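Handheld grippers, part four: new pads and the bowl problem

I left off last time with the trigger linkage sorted and the pads still bad. Since then I've done a fair amount of work on the pads and not much on anything else, so this post is mostly rubber.

For anyone who hasn't read the earlier parts: I'm working with a pair of grippers you hold in your hands, one left and one right. You do a chore with them, they log finger opening and position, and later the recordings go into training a policy for an arm. I do the work at home in the evenings. Norbert Slanina has the arm at his place, a secondhand Hundska with a sticky wrist joint, and he runs the training side.

The old pads

The first pads were flat. I cut them from sheet rubber and glued them to the fingers with contact cement. They were fine on boxes and cloth. On anything glazed they slid, and once they started sliding they kept going. I lost two mugs in August that way and stopped using mugs I liked.

I tried a softer sheet next. It gripped better, but it also tore at the corners after a few sessions, and the cement let go whenever I pulled sideways. Davina Mackay, who has built more of these things than I have, told me to quit gluing and cast the pads with a lip that wraps the finger.

Casting

The mold is printed in two halves, with ridges running across the face of the pad. I printed it at a fine layer height and sanded the ridges by hand, then gave it two coats of clear lacquer. Without the lacquer the rubber picks up every layer line and the mold is a pain to open.

I used a two-part rubber from Ikonen with blue pigment stirred in. The pigment has a practical use later, when you're looking at footage and want to find the fingertips fast. Mix slowly. My first batch was full of bubbles from stirring like it was pancake batter, and the bubbles all ended up right under the ridges. The second batch I let stand before pouring and then poured from high up in a thin stream. Those came out clean.

Cure time at room temperature was overnight. I tried to rush one set by putting the mold near the radiator and it warped the print, so now I just wait.

The lip works. The pads push on over the ends of the fingers and hold by their own tension. To swap one takes under a minute with no tools, where before it was scrape, clean, glue and wait.

Bowls

A bowl is harder than it looks with two fingers. You can't close around the whole thing, so you end up pinching the wall, with one finger inside and one outside. The wall curves in two directions and the pad is flat, so contact is a small patch. If that patch isn't enough the bowl rotates around it and whatever was inside is on the table.

The ridges help with this more than I expected. They bend a little when they load up, and the contact patch gets bigger. I also found that the angle of the wrist matters more than how hard you squeeze. If the fingers come down in line with the wall the bowl stays put. Come in crooked and it tips, and squeezing harder makes it tip faster.

I've been practicing with a light blue ceramic bowl on the table, over a checked tablecloth. The cloth stays on for all of these runs. It's kinder to the bowl, and a tablecloth is what a kitchen table is likely to have on it anyway.

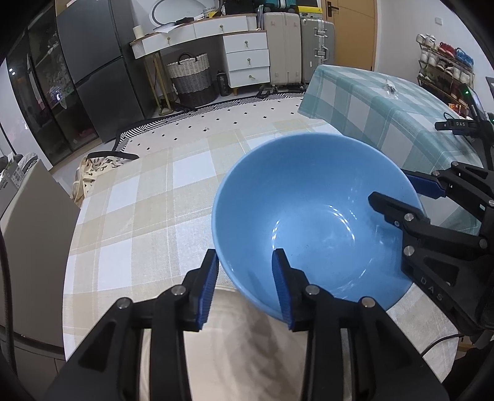 Using both hands

One gripper can lift an empty bowl. Tilting it under control is another matter, and I want tilting in the recordings because it comes up in pouring, rinsing and stacking. So the second gripper goes to the opposite rim and takes some of the weight.

The trouble was timing. If both sides close at once they fight each other, and the bowl gets shoved toward the weaker side. What works for me is to close the first hand fully, settle, then bring in the second with light pressure and only tighten it once the bowl starts to move. Kobina Annan came over and did a session cold, without my telling him any of this, and landed on the same order by his fourth try. I took that as a good sign.

His hands are bigger than mine and he complained about the trigger reach. I've drawn a version with the trigger set 3 mm closer to the palm for me and left the old one for him. If you print the handle yourself, check this before anything else.

Screws

Check your screws. The ones in the frame work loose with use, and a loose frame shows up in the data as the fingers not quite meeting when they're supposed to be closed. I spent an evening blaming the encoder for this. Norbert asked if I'd tightened anything lately and I had not.

I now go over them with a driver before each session and use a drop of medium threadlocker on any that have moved twice.

Where it stands

I have 60 bowl recordings that I'd call usable. Norbert wants more variety before he trains on them, meaning different bowls and different starting spots on the table. Plates come after that. I've tried a plate a few times and the pads can't get under the edge when it lies flat, so the fingertip probably needs a thinner nose. Davina thinks a chamfer on the outside face would do it without a new mold for the inside half.

The mold files are on the Zoltbridge page with the handle files, both trigger versions. The ridge depth in the uploaded file is the one I'm using now. If you cast a set in a different rubber, leave a comment with the hardness and how it did on something glazed.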